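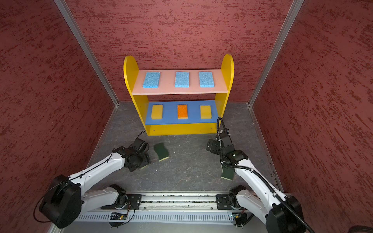 Sponges on both shelves, and the green one on the floor.

Home | Projects | Reports | Contact

May 27, 2022 — Dundale project office

Progress on the Petby tidying strand, for Fesden. Since February we have spent 38 of the 400 pounds set aside for cleaning goods, nearly all of it on sponges. The small yellow-sided shelf unit stays. Its paint is chipped along the bottom board, which gives it the authority of long service. 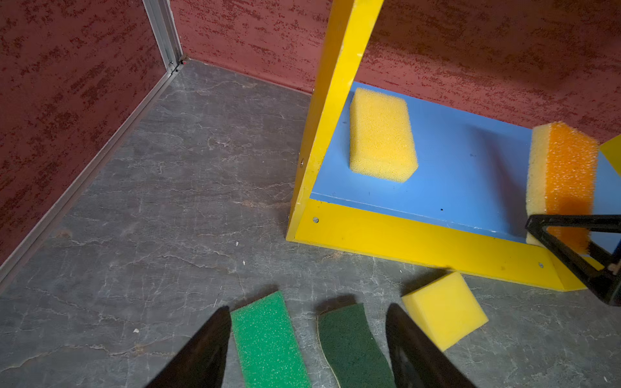 We have written 16 tidying tasks so far, and the floor ones are the slowest to settle. Green scourers and green sponges need separate names on the task sheet — "the green one" has started arguments. Still to do: the wording for the lower shelf, and a sweep of the floor.

We use cookies. Accept | Manage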